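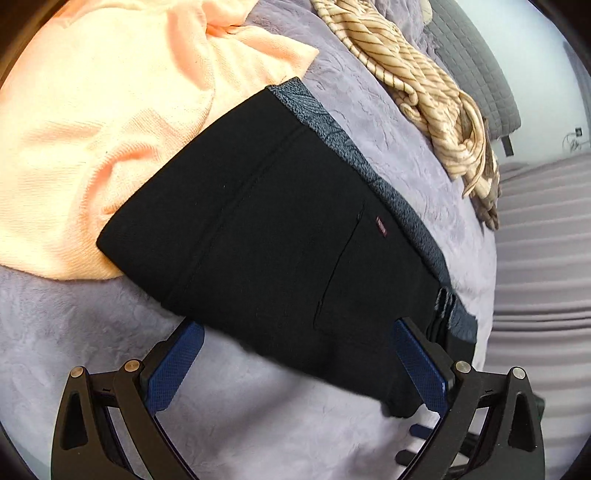

Figure 1. Gripper at the black garment on the bed.

4.2 The slipping fault

In August our finger position log began to drift. After 400 grasps, the recorded opening did not match the real opening, and the policy from Vi closed too early on folded clothes. Duyên Tôn first blamed the camera calibration, and we lost much time on this.

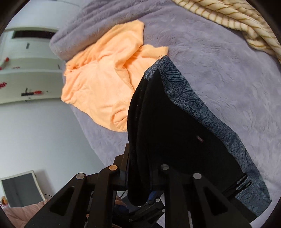 The cause was a loose set screw in the linkage. Huệ La found it when she changed the pads. We had to remove 722 grasps from the Plemville set, and 979 were kept. We now check the screw before each session, but we did not test yet if it holds for 4000 grasps.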